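Let the Students Do the Boring Part

Every October the robotics club at Nernholm asks its members what they want to build, and every October the answers are the same. Somebody wants a robot that plays soccer. Somebody wants a robot that climbs stairs. Last year we had 29 students at the first meeting, and when the adviser told them the project would be putting groceries on a shelf, over and over, until spring, you could feel the room sag.

I have helped with the club for several years and I think the shelf was the best project it has ever run. I also think other schools should copy it, and I want to argue for that here, because the usual competition season teaches students something I would like them to unlearn.

The usual season goes like this. A kit arrives, the rules arrive, and the team spends ten weeks getting ready for a match that lasts 2 minutes. If the robot works during the match, it was a good robot. We won the Dondar regional that way once, with a machine that had failed most of its practice runs that same morning. The students were thrilled, and I was too. But they went home believing the thing worked. One good run had wiped out a morning of bad ones.

The shelf project had a different rule, borrowed from the Tendero challenge for student teams. You pick one household task and you do it 50 times in a row, and you report every attempt. No picking the best video. If a person touches the robot, it counts as a failure. If the banana rolls off the table, that also counts, and you write down how.

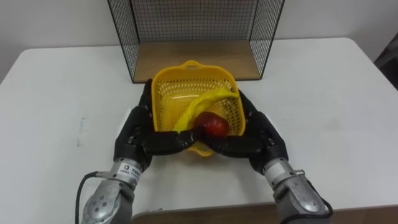
Writing down how is where most of the learning was. In the first weeks the log said "dropped it" on line after line. By winter the entries had gotten longer. Students noted which hand had closed first, how far the load had slid, and whether they had changed anything between attempts. One pair argued for most of an afternoon over whether a tilt that corrected itself should be marked as a success. They ended up adding a third column to the sheet, and the whole club used it from then on.

There are fair objections. The first is money. Two arms with real fingers are far beyond a school budget, and ours were on loan from the Lytvynenko workshop at the college. I don't want to wave that away. But the rule doesn't depend on the hardware. A hobby arm with a simple claw can move a plastic apple 50 times, and we had a group do exactly that for some $3000 less than the full competition package, counting travel and entry fees.

The second objection is that it's dull and students will quit. Some did. We lost a few before winter break, mostly the ones who had come for the driving. The ones who stayed included several who had never spoken up in a competition year, when the loudest two or three kids tend to hold the controller. A long log needs someone patient to keep it, someone to notice that the failures bunch up late in the day, and someone willing to say that the number is worse than last week's.

The third objection comes from parents, who ask what there is to show for it. A trophy is easy to photograph. A spreadsheet is harder to get excited about. My answer is that the students who kept that spreadsheet can tell you how often their robot works, and they can tell you what usually goes wrong when it doesn't. Plenty of adults in the business can't do that, or would prefer not to.

I am not asking anyone to cancel the soccer matches. They bring kids in the door, and a gym full of noise is a good thing for a school to have. I would ask each club to set aside one table and one plain task for the year, and to post the full results on the wall outside the room, failures included. Ours are still up at Nernholm, next to the trophy case.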